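Open house at Dendo, February

I went to the Dendo open house because my sister-in-law runs a hardware shop with eight aisles and keeps asking me when she can get a machine to put the screws back in the right bins. I write about small retail, I have no engineering background, and I paid for my own train ticket.

The building is behind the old Smits warehouse. You go in by the side door, past the bikes. They had coffee in the hallway and a sign-in sheet, and by ten in the morning the sheet was already on its second page. Séverine Collet gave the welcome talk, which ran long. The short version is that Dendo does testing for other companies. A firm brings in an arm or a piece of software, and Dendo tries it on ordinary chores: folding towels, loading a dishwasher rack, sorting returns, putting small parts where they belong.

After the talk we were split into groups. Mine went with Femke Van Dijk to the towel room first. An arm on a bench picked up a hand towel by one corner, put it down, picked it up again by another corner, and got it folded in half. The second fold came out crooked. A man in our group said his kids do worse. Femke said the towels are all the same brand and size, and that when they switched to a mixed basket from somebody's house, the results dropped a lot. She would not give a figure for that one, as the tests were still going on.

The shelf test was better. They have a short run of store shelving with boxes of tea and crackers, and a wheeled machine from Clirnix that moves the boxes forward to the front edge. It is slow. I watched it do one shelf while I ate a whole sandwich. But it did the shelf, and it did not knock anything over – which is more than I can say for the teenager my sister-in-law had last summer.

Small parts were next, and that was the part I had come for. Arnout De Smet runs that group. They do most of the practice in simulation before any real arm gets a try, so what we saw was on a big screen: a small arm working at a board on a white table. Arnout said a simulated arm can repeat a job all night without wearing out a motor. Last month they logged 3890 attempts that way, and 2144 of them ended with the part where it should be. He put those numbers up himself, without being asked, and I liked him for it.
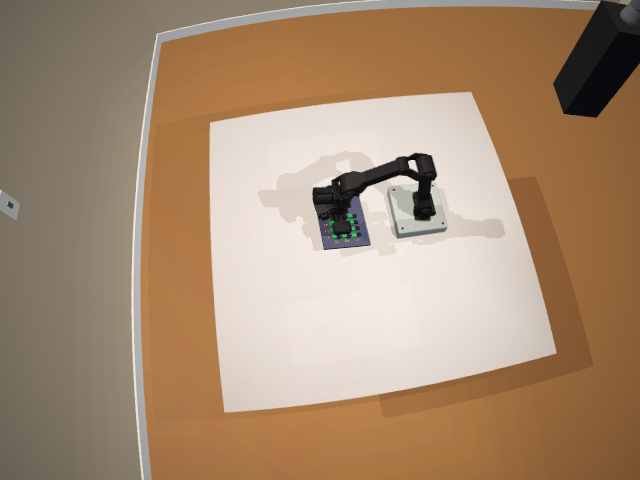

Could a shop put one of these to work on its small-parts bins today?

Only if the parts are always the same and always start in the same place. A mixed tray of screws, washers and hooks brought back by customers is still a job for a person, and the people at Dendo expect it to stay that way for a while.

Lotte Bakker, who came over from Dresent and was in my group, asked how much of the simulated practice carries over to a real bench. Arnout said some of it. Friction is hard to get right, and so are soft things and anything with a cable. On the real bench they had done 50 tries with the same job so far, and he thought that was too few to talk about. He also said a person has to be close by the whole time, for now, to reset things when they go wrong. I asked what that person costs. He laughed and said that was a question for Séverine.

I did find Séverine at lunch. She said a shop with one kind of product in one kind of box could save hours on shelf work, and a shop like my sister-in-law's could not, and she would not sell her anything this year.

The dishwasher room was closed in the afternoon because of a leak, so I can't report on that. Sanne Coppens did a question session in its place. Most people wanted to know about jobs. She said the shops they work with are short of staff as it is, and they would like the machine for the hours when the store is closed. One woman wanted a robot to clean her oven – Sanne said she did too.

If you go next time, get there early. The parking fills up, the towel room only takes a small group, and the soup was gone by one. There is a bus from the station, but the stop is on the far side of the canal and the walk is longer than it looks on the map.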